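3 May 2021

Environmental radioactivity notebook, gamma room

Started with the background count from the weekend run. The low region is clean, the potassium line sits where it should, and there is nothing at 662 keV beyond what the shield always gives us. The lead liner we refitted in January is still doing its job. I have saved the spectrum under the usual naming and copied the net areas into the background sheet, so please use the new values from today and leave the old column alone.

Energy calibration next. The cobalt lines had drifted up by 2 channels. I adjusted the fine gain, waited, counted again, and it came back. I did not touch the high voltage. If it drifts the same way again within a fortnight we should look at the air conditioning in that corner before blaming the amplifier. The room was two degrees warmer on the wall thermometer than it was on my last visit, and the log for the cooling unit has a gap in it over the weekend.

Samples in from the river round. Sediment from Jumier, upstream and downstream of the discharge point, and grass from the field station at Paredes. Jumier downstream was delivered in the wrong pot, the tall one, and we have no efficiency file for that shape. I repacked it into the standard squat beaker, tapped it down and weighed it again. Dry mass is written on the lid and in the sheet. The leftover is in the tall pot, on the shelf by the door, labelled as surplus. Do not count it as a duplicate.

The Paredes grass is bulky and needs another pass through the mill. I ran half of it and the sieve blocked. Clean the sieve before doing the rest, and use the brush, as the air line blows dust over everything and we would have to wipe the whole hood down again.

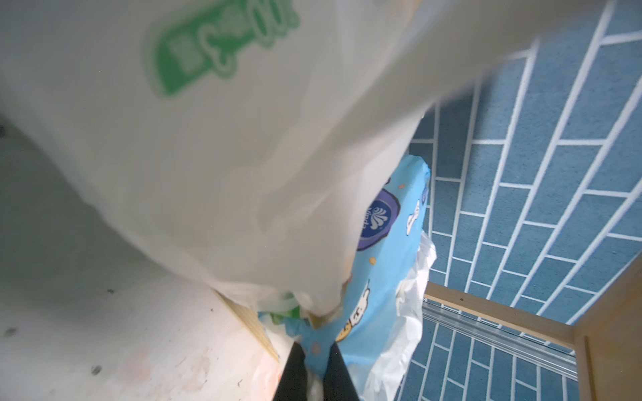
Environmental Monitoring Team, Radiation Protection Section

Jumier upstream went on the detector before lunch. I set it for 100 minutes as a first look, to see whether the dead time was sensible and the peaks were in place. Both fine. Caesium is visible and small, as in every sample from that stretch of the river, and I would not read anything into it until the long count is finished. The net peak area on the short run was 1,434 counts at the potassium line, which is good enough to check the geometry against the last set. It agrees within the counting error.

Long count now running on the same pot. Please leave the lid closed. The last time someone opened the shield during a count we lost a night and had to explain the gap to the plant people.

On the plant people: Kalkidan Negash rang from the operator's side about the quarterly comparison. They want to split the downstream sediment with us again and have both labs report blind. I said yes in principle. Two things to settle first. They report wet mass and we report dry mass, and last time the two tables were put side by side in the liaison papers without a note, so it looked as if we disagreed when we did not. I asked for both figures to be given by both labs. She also asked whether we would put the raw spectra in the shared folder. I have no objection, but it needs a yes from the section head, so I have written it up as a request and sent it on.

She mentioned that the unit will be off for refuelling during part of the next quarter. That affects the tritium in the discharge more than anything we see by gamma, but the water round should take an extra bottle at the outfall while the unit is down. I have added a line to the round sheet.

Software. The Prekard update for the analysis program was installed on the second machine only. It opens the old files, and the peak search gives the same list as before on the check source. It does not find the efficiency files unless the path is typed in by hand. Until that is sorted, do all reportable work on the first machine. I have put a sticky note on the monitor.

Dose rate meters. The two hand-held ones went through the function check and passed. The older one reads low with the cap on and normal with it off, so the cap goes back in the drawer and stays there. The Orkiditz area monitor by the source store gave one alarm overnight, a single reading, then back to normal. No one was in. I looked at the trace, and it is one point with nothing either side of it. The source store was locked and the inventory is complete. Logged as spurious, and reported anyway because the procedure says so. If it happens again I want the cable swapped before we send the unit away.

Quality chart: the check source has stayed inside the warning lines. The 1,000 second count is enough for this, and there is no need to go longer as some people have been doing. It ties up the detector.

To do:
Finish milling the Paredes grass, sieve cleaned first.
Order squat beakers, the lids as well this time.
Ask sampling to stop using the tall pots, or make an efficiency file for them.
Type up the wet and dry mass note for the comparison and send it to Kalkidan.
Find out who looks after the cooling unit log.
Liquid nitrogen: level was low this morning, topped up before the background was stopped. Next fill is on the door sheet.

Jumier downstream goes on when the upstream count comes off. Pot is in the tray next to the shield, lid taped.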